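Samer Karaki
Sun 2 February

1/ A thread on whether machines can do kitchen and shop-floor chores yet. Short version: some, in some kitchens, with the furniture where the software expects it. Longer version follows.

2/ Background. I write test plans for Tannous. We build nothing. People send us a policy or a planner and we report how often it finishes a chore, how long it takes and what it breaks.

3/ The chore set is called Plillby. It has 203 tasks. Most are dull on purpose: move a pan to a burner, close a drawer, put a mug under a spout, clear a tray, restock a bin.

4/ A task counts as done only if the end state is right and nothing else in the room has changed. Pan on the burner but the drawer left open is a fail. Vendors dislike this rule more than any other.

5/ Since people ask: the last full run was 3191 episodes, all in simulation. Simulation is cheap and it lets you repeat the same start state exactly. It is also kind to the robot in ways I will get to.

6/ What works. Picking up rigid things with an obvious handle or edge. Opening drawers with bar pulls. Pushing large buttons. If the object is where it was in training, give or take a hand's width, these are close to routine.

7/ What half works. Anything with a load inside it. Carrying an empty pan and carrying a pan with food in it are two different tasks. The second needs a level wrist from start to finish, and most planners treat "level" as a suggestion.

8/ What does not work. Cloth. Plastic bags. Lids that need a push and a twist together. Wiping, if you want the surface clean and not merely visited.

9/ Shop floor is easier than home, with one exception. Bins are the same size, the light is constant and somebody has already paid to keep the aisle clear. The exception is mixed returns, where every item is a new shape. Prindumley dropped returns from their trial in March and kept restocking. Sensible.

10/ Back to kitchens. Pans are my favorite test object. A long handle gives the gripper plenty to hold but puts the weight a long way from the wrist. Grip too near the end and the pan rolls. Grip too near the bowl and the fingers hit the grate.

11/ Grates matter more than people think. A flat glass cooktop lets you slide the pan. Raised bars catch the rim on a low approach, so you have to lift, travel and set down. That is three chances to tip lunch onto the stove.

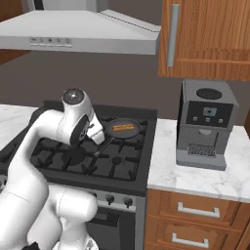

Simulated kitchen, pan task. Arm at the cooktop, hot dog in its bun in the pan.

12/ The hot dog is a good load for this. The bun is wide enough to sit still under gentle motion, and a bad tilt shows up quickly. A single egg yolk would be a better test of control, but soft-body physics costs too much per episode.

13/ Now the kindness of simulation. No steam on the lens. No grease on the handle. Friction is a number somebody typed in. Heat is usually absent, so a gripper can rest on a grate all day and score full marks.

14/ Ritico's planner is the best we have run on pans. It is slow. It spends 20 seconds on an approach that a bored teenager does in 2. I would still take slow over spilled.

15/ Would I buy one for my own kitchen? No. It would need a fixed layout, a clear counter and me standing nearby. At that point I can move the pan myself.

16/ Would I put one in a shop, overnight, on restocking? Yes, with a fence and a person on call - the person being the expensive part.

17/ Next up is drawers with things sticking out of them. If you have a task you want in the set, reply with the start state and the end state. "Make dinner" is not a task.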